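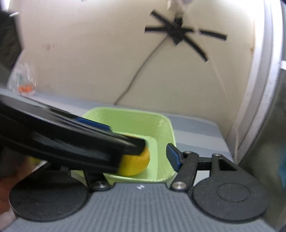
Gripper at the green basket, fruit inside.

Gripper upkeep meeting, May — minutes

Present: Demetrio Ortuño, Nerea Cantero, and me with the notebook again. We started at 2.30 and ran over, mostly my fault.

1. Last minutes. Agreed, apart from one part number I'd copied down wrong. It's 605, and I've fixed it in the parts book.

2. Pivot screws. Demetrio wants all the screws on the linkages checked every 90 hours of use. I'd been doing it whenever I remembered, so fair enough! We had a bit of back and forth about thread lock and settled on the weak sort from Ullska. Nerea asked that we mark each screw head with paint pen once it's been tightened, and I said I'd do it.

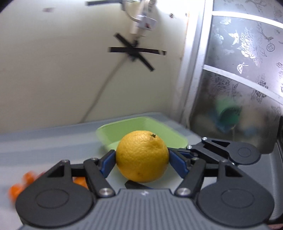

Words and picture: minutes taker, Gason workshop

3. Finger pads. The blue pads stay. Nerea tried the softer Junex ones on the bench and didn't like how they sat on the backing (neither did I). We'll swap both pads together at 2,000 grips, even if only one looks tired, and wipe them at the end of each session — oranges leave more on them than you'd think. Demetrio asked if plain soapy water would do. Yes, for now.

4. Closing force. Still set at 30 on the dial. Nerea thinks that's a touch high for the small tangerines and would like to drop it. We didn't agree on a number, so she's going to try a few settings and bring her notes next time.

5. Spares. One linkage set on the shelf and no pivot covers at all. Demetrio to ring Mbeki about the covers and ask whether they'll sell us the pins separately.

To do: paint pen and screws, me. Force settings, Nerea. Mbeki, Demetrio.

Next meeting in June, same room, and Nerea's bringing the torque driver.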